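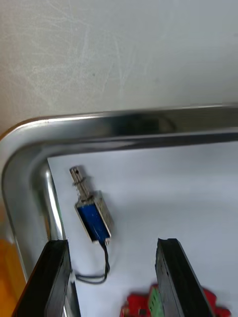

Wrist camera view over the parts tray, with the solenoid on its sheet of paper.

I have been promising a proper write-up of the gripper comparison since July, and a couple of you have been kind enough to keep asking, so let me pour another coffee and get going. Fair warning, I ramble when it comes to fingers.

For anyone who missed the earlier posts, I have two grippers to choose between for the bench arm. One is the Vestberg, which I bought used and which has been on the arm most of the year. The other is the Prurholm, which Songül Tuncer lent me from her shop on the condition that I give it back with all its screws (so far so good). Both are parallel grippers with two fingers, both bolt to the same flange after a little persuasion, and both have a place for the little wrist camera. On paper they're close enough that I thought I'd be done in an evening. Ha!

The job I care about is small parts. I fix and build odd little gadgets, door latches and coin mechanisms and that sort of thing, and I'd love for the arm to hand me pieces out of a tray while my own hands are busy. So the test had to be a piece I really use, and I settled on a push-pull solenoid. It's a mean little object to pick up, if you think about it. There's a plunger that slides, a spring on the plunger that pushes back, a metal frame with a blue coil inside that you don't want to scrape, and then the leads, which go wherever they please. If a gripper can manage that, it can manage nearly anything else in my drawers.

I lined the steel tray with white paper early on and I'd recommend it to anybody. The first time I tried it bare, the camera kept finding bright streaks in the metal and deciding they were parts. The rim still throws highlights like crazy, as you can tell, but the software only looks for things on the paper now and I've had very few false alarms. Sinan Demirtaş told me to try matte black card, and I did, and it was lovely for shiny parts and hopeless for anything with black wire. The leads simply vanished. White paper it is, and a fresh sheet whenever the old one gets grubby.

Now, the Vestberg. I'm fond of it, so take this with a grain of salt. It closes slowly and evenly, and when it touches something it eases off in a way that feels almost polite. I ran 200 picks with the solenoid dropped in the tray any old way, and the drops that gave it trouble were nearly all the same kind: plunger pointing toward a corner, with the body close enough to the wall that one finger wanted to be where the rim was. The fingers are chunky. I've known this for ages and kept telling myself it didn't matter, and after a long afternoon of watching it back away from a corner and try again, I have to admit it matters.

The Prurholm is a different animal. It's quick, and it's strong, and it has a much finer adjustment for how wide it opens before it comes down. That last bit is worth a lot in a crowded tray, because you can come down just barely open and not shove the neighbors around. What I didn't love was the force setting. The lowest step is still pretty firm, and with a plunger and spring involved, firm is not what you want. If it caught the plunger instead of the body, it would push the rod sideways against the frame, and I could hear it. A small unhappy tick. I stopped those runs early, partly for the solenoid's sake and partly for mine.

I should say something about the leads, since three different readers asked. Yes, they get caught. Each gripper managed to trap them between a finger and the paper at least once, and when the arm lifts, the solenoid comes up and swings like a bell. My fix was to make the approach come in along the body, from the plunger end, and to teach the software to guess which end the wire comes out of. It guesses by looking for anything thin and dark leaving the part. Crude, but it cut the snags way down. If somebody reading this has a smarter way, please write to me, I'm all ears.

Then there's the controller, which deserves a post of its own and will probably get one. I've been running everything from Revo, the control program Sinan put together for his own arm, and it handles both grippers with only a change in the settings file. The one gotcha: the Prurholm wants its 12 volt supply up before Revo starts looking for it, and if you do it the other way around you get an error message that tells you nothing useful at all. I lost most of a morning to that. Write it on a sticky note. I did, and it's on the power supply now where I can't miss it.

For the camera, I tried three exposure settings and ended up on the darkest. The picture looks a bit dull to my eye but the rim stops glaring quite so much, and the edges of the part come out cleaner. I also moved the lamp so it comes in from one side. You get a soft shadow next to the part that way, and I worried it would confuse things, but the software seems perfectly happy with it.

So which one stays? For the time being, the Vestberg, with narrower fingers. Lazăr, the little machine shop I use for the things I can't make myself, is cutting me a pair with slimmer tips, and I've asked for a bit of rubber on the faces too. I'm hoping that sorts out the corners while keeping the gentle close I like so much. The Prurholm goes back to Songül at the end of the month, and I'll be a little sad to see it go, because for anything solid and sturdy I think it's the better tool. I gave it 900 picks of plain steel spacers one weekend, mostly because I enjoyed watching it, and it barely put a foot wrong.

Next up is screws, which I'm dreading, and then I want to go back and do the solenoid runs again with the new fingers so the numbers can sit side by side. If you want my settings for either gripper, leave a comment and I'll send you the file. Just tell me which version of Revo you're on, because the older one names the force setting something else entirely.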